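4.2 Gripper comparison on bar stock

The second set of trials compared the two grippers on cylindrical bars lying in a bin. We chose bars because they roll when touched off center, and because the customer cell at Lirkby that prompted this work handles little else. Both grippers were mounted in turn on the same KUKA arm, with the same flange, the same controller and the same grasp planner. Nothing in the planner was tuned for either gripper apart from the finger geometry and the closing distance.

The first gripper, the Jokmont, is a parallel design with flat pads. The second, the Toprak, closes through a linkage, so its fingertips move on a shallow arc as they come together. This arc turned out to matter near the bin floor. If the approach height is set for the open position, the tips drop slightly during closing and touch the metal before they reach the bar. We therefore added a height offset to the Toprak grasps, measured once at the start of each session with the bin clamped in place. The Jokmont needed no such offset.

Each trial started with one bar placed by hand in the bin at a position and angle drawn from a list prepared beforehand. The arm moved to a fixed point over the bin, the overhead camera took one depth image, and the planner returned the highest-ranked grasp. A trial counted as a success if the bar was lifted clear of the walls and held until the arm reached the release point. Bars that slipped but stayed in the fingers were counted as successes and noted separately. We ran 600 trials with the Jokmont and 661 with the Toprak, for a total of 1261. The Toprak count is higher because one block of 61 trials was repeated after a loose air fitting was found, and we kept both blocks in the data. Leaving out the first block does not change the order of the results.

Failures fell into two main groups. In the first, a finger hit the bin wall before closing, and the controller stopped the arm on its force limit. This happened mostly with bars lying parallel to a wall and close to it. The Jokmont did worse here, as its finger carriers are wide and need more room on the outside. In the second group, the bar rolled away during closing. The Toprak did worse on these, mainly when the grasp was planned more than 12 mm from the center of the bar along its length. The flat pads of the Jokmont seemed to square the bar up as they closed, while the narrower fingers of the Toprak let it swing.

Cable routing had a larger effect than we expected. In the early sessions the hose and cables were tied close to the wrist, and some wrist angles pulled them tight enough to trigger a stop. Müzeyyen Çınar rerouted the bundle with more slack before the main trials, and we limited the last joint to the range in which the loop stayed clear of the bin. The limit removed some grasps that the planner would otherwise have ranked first. It was applied to both grippers, so the comparison is fair, but the success rates for both are probably a little lower than they would be with cables run inside the arm. Figure 12 shows the KUKA arm reaching into the bin with the gripper closed on a bar.

Changing from one gripper to the other took most of a morning, including recalibration of the tool frame. For this reason the trials were run in long blocks and not alternated. Lighting and floor wear in the bin may differ slightly between blocks. The Skatuvard dataset, used in Section 4.3, does not have this problem.

Figure 12. KUKA arm with the gripper closed on a bar in the metal bin. 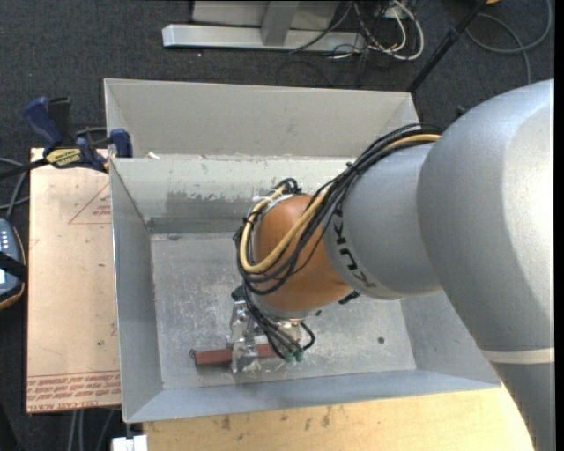
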